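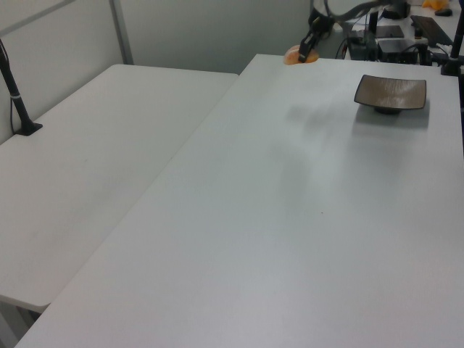
Figure 2. Two white tables set side by side with a narrow gap between them.

3. Gaps, edges and the feeling of "my side"

The diaries gave us far more on table edges than we had dared hope for. We had asked people at both sites, the Hullex building and the smaller Zorkenard annex, to write down any moment when they noticed where their own space stopped and a neighbor's began. We expected remarks on noise and on chairs. What came back, in 119 entries over 8 weeks, was a wonderfully detailed account of seams, corners and gaps.

A narrow gap between two tops (Figure 2) was the boundary people wrote about most warmly. One writer at Hullex called it "the polite line." Another said she never thought about it until the tables were pushed flush one morning in November, and by lunch she had lined up her notebooks along the join to get it back. A small difference in height seems to strengthen the effect. Papers do not slide over it, elbows notice it, and a cup set down near it tends to be moved inward. This fits well with the Cedura survey of reading rooms, where visitors at a single long table left more space between themselves than visitors at tables placed end to end.

We were especially taken with the entries on shared objects. A stapler or a box of tissues placed close to the gap was treated as common property, and people reached for it without asking. The same object placed well inside one top was almost always asked for first. Several writers described nudging a thing toward the seam as a way of offering it, which we think is a lovely piece of everyday manners and one that deserves a study of its own.

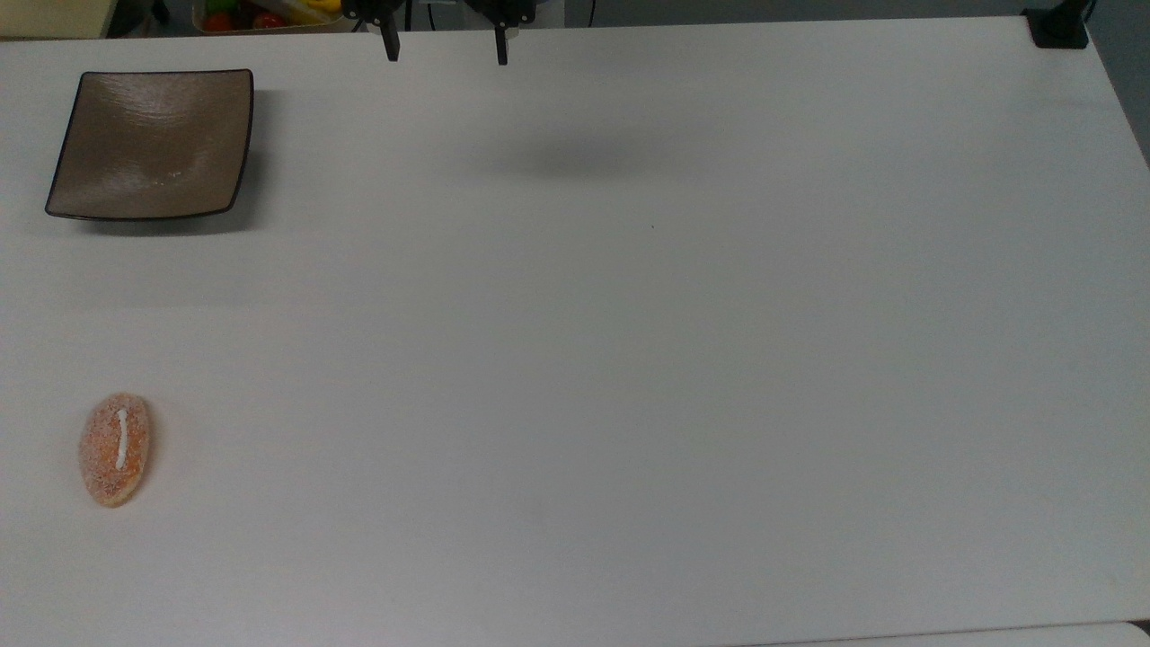

Dishes were a richer case still. A dish has an inside, and people read that inside as a claim on whatever might be put in it. At Zorkenard, a dish left near the middle of a table soon gathered paper clips, keys and wrapped candy from people who had never discussed what it was for. Writers were quick to say whose candy it was and quite slow to say whose dish it was. When a dish sat in a corner, its contents were described as personal, even by colleagues who sat at the same table every day.

Color matters here too, though our evidence is thinner. On pale tops, writers mentioned small objects more often and from farther away, and they were more likely to call a table "taken" on the strength of one item. The Long layout, with its dark tops, produced fewer remarks of this kind. Only 3 entries touch on color directly, so we report the pattern as a lead worth chasing.

Two limits should be kept in mind. The diaries record what people noticed, and a boundary that works perfectly may never be noticed at all. Both sites also use seating that can be moved, so a person who felt crowded could simply shift over. Section 4 takes up this second point with the floor plans, comparing how far chairs drifted from their marked positions at tables with a gap and at tables without one.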